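Microfiber towels: does folding them in thirds do anything?
Household & Laundry > Towels and Linens
Started 2024-11-02

gritty_pete
Okay, I'm going to be the crank here. Every towel guide I read says you have to fold microfiber a certain way or you "damage the pile." Thirds the long way, then in half, fuzzy side out. My sister-in-law swears by it. I have a stack of gray plush ones I use on the car and on the kitchen counters, and I've been wadding them into a bin for years. They work fine.

Does anybody have a reason for the fold that isn't "it looks nice on a shelf"?

Olumide Ekwueme
Mine go in a drawer, so folding is about whether the drawer shuts. I do thirds and then half. I don't believe the pile thing either. What wrecks the pile is heat and fabric softener, and no fold fixes that.

lintqueen
Gotta disagree a little. A wadded towel picks up junk. If you fold it you've got a few faces on the outside and the rest stays clean inside, so you can flip to a fresh side while you're wiping. That's the point of it when you do paint. On counters, sure, who cares.

gritty_pete
Flipping to a fresh side I'll give you. But that's folding while you use it. I'm asking about folding for storage. The Vudwood care card that came with my last pack has a whole diagram, like I'm making a paper crane.

Siu-ming Chu
I threw that card out too. For what it's worth I fold the dark gray ones and they still end up with bits on them. Dark plush shows every speck, folded or not.
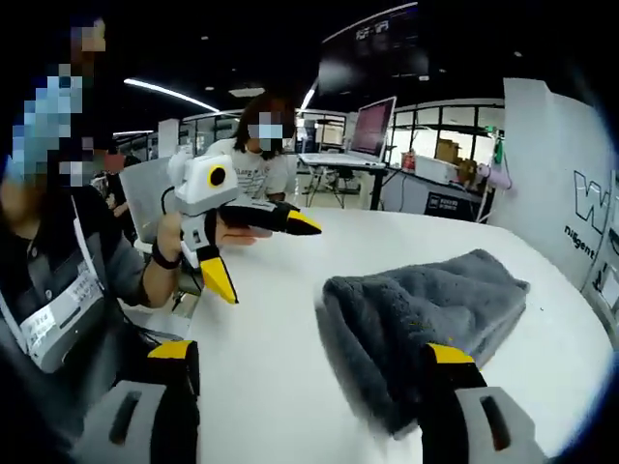 What gets small light-colored flecks out of a plush microfiber towel?

Shake it outside first, then go over it dry with a stiff brush before it gets anywhere near the washer. Washing first just moves the bits deeper into the fuzz. After that, a warm wash with other microfiber only, and low heat or a line.

lintqueen
Siu-ming, the brush works but go easy. I used a grout brush once and pulled loops out of a towel I liked.

Olumide Ekwueme
A lint roller does it for me, if it's only a few. I go through a lot of sheets though.

drawer_47
Coming in from the dissenting side. I did the wad-in-a-bin thing for a year, then switched to folding, and mine come out softer. Same detergent, same machine. I'm not selling anything, just reporting.

gritty_pete
Softer compared to what? Did you keep some wadded and some folded from the same pack, washed together? If you switched everything at once you could have switched seasons, water, load size, whatever. I'm not calling you a liar. I just don't see how a crease makes a fiber softer.

drawer_47
No, I didn't run a lab. I have hands.

lintqueen
lol

Siu-ming Chu
My guess is that people who fold also take them out of the dryer on time, and people who wad leave them sitting in there on hot. I was the second kind until February. Pulled them early, air dried the rest of the way, and they quit feeling crunchy. I still fold like a slob.

gritty_pete
That one I can buy.

Olumide Ekwueme
Does weight matter here? The thin ones I got from Drivport don't hold a fold at all, they slide apart. The thick ones stay put but take up twice the room. I've seen people say anything over 280 gsm is "plush" and I have no idea who decided that.

lintqueen
Whoever prints the package decided that. I've had thick ones that shed like a cat and thin ones that lasted forever. Look at the edge stitching before you look at the number.

drawer_47
Edge stitching matters way less than people think. I cut the tags and the borders off half of mine and they're fine.

lintqueen
They're fine until they unravel in the wash with everything else. Please don't tell new people to cut the borders off.

drawer_47
Mine haven't unraveled.

gritty_pete
So where I've landed: fold if your drawer is small, fold if you want clean sides in the middle, and skip it if you've got a bin with a lid. Nothing in this thread convinced me about the pile. If someone has kept two batches from the same pack going side by side, I'd read that.

Siu-ming Chu
The lid is the part I'd argue for. An open bin in a garage is how you get grit in them, and then you're rubbing grit on your paint. Doesn't matter how you folded.

Olumide Ekwueme
What bin do you use, Pete? Mine's a cardboard box and the flaps gave up.

gritty_pete
Old plastic tote, no brand on it. Lid is cracked on one corner so I guess I should shut up about lids.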